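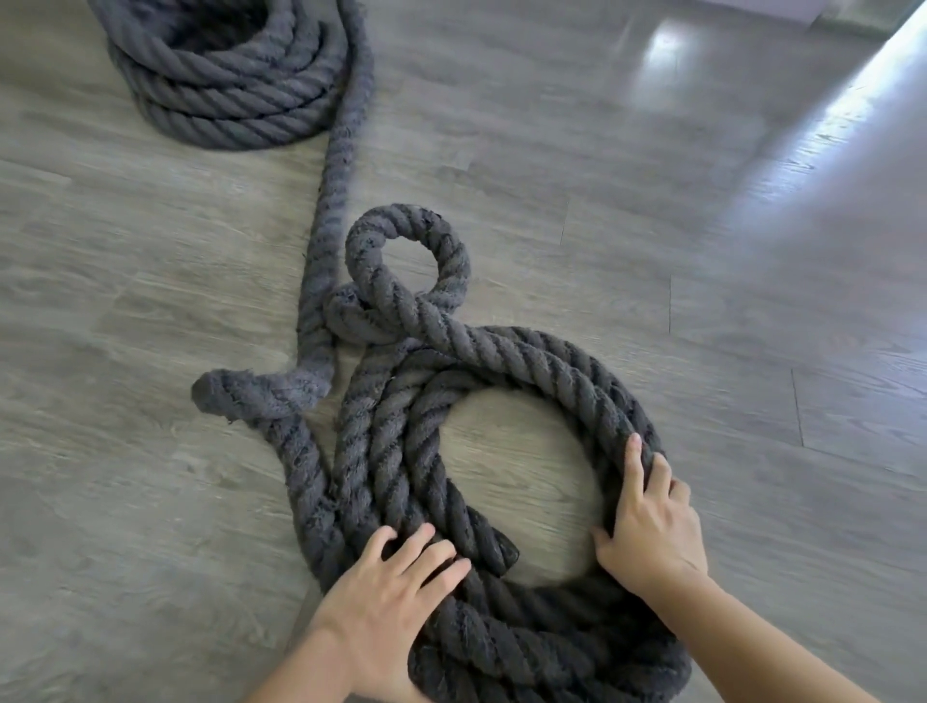 Corin Haske, Test Technician

Support > Cameras > Head Mount > Ticket 3025
Overview Tickets Firmware Downloads Sign in

Ticket 3025: Drallon loses depth on dark rope, Geltunano does not
Opened: December 8, 2023
Status: Waiting on vendor

We are comparing two head cameras, the Geltunano and the Drallon, before choosing one to record the hand coiling task. Both run off the same Ergate controller. Task is coiling thick three-strand rope on the floor, dark charcoal, fuzzy surface. The floor is gray wood-look and catches a lot of light on the right side.

Problem: with the Drallon on, the depth map has holes wherever the rounds of the lower coil are packed close together. The hand tracker then drops the right hand while it grips the outside of the coil. Left hand stays locked most of the time.

Log

1. Ran 10 takes with each camera, same operator, default settings. Drallon dropped the right hand in every take. Geltunano dropped it in one, for a few frames.

2. Swapped cables and ports on the Ergate. No change, the fault follows the camera.

3. Turned auto exposure off on the Drallon and set it to 3000. Rope filled in but the bright band on the floor clipped to white and the plank seams there were gone. Alignment drifted.

4. Brought exposure down to 533. Floor is fine, rope has holes again — worse than default.

5. Left exposure on auto, metering window moved to the lower center. Better. The small loop and the loose end beside it now come through clean. Still holes between the rounds.

6. Closed the blinds and repeated step 5. Right hand held in most takes. We can't ask for blinds at every site, so I don't count this as a fix.

Still to try: the February firmware, if we can get a build early, and the Egger polarizer. The filter fits the Drallon only with the hood off.

Question for vendor: can metering be weighted to the tracked hands instead of a fixed window? The menu has an entry for it but it is grayed out on our unit.

Related tickets
Ergate drops second camera after sleep
Geltunano timestamps behind controller clock
Drallon hood loose on head strap
Egger filter ring sizes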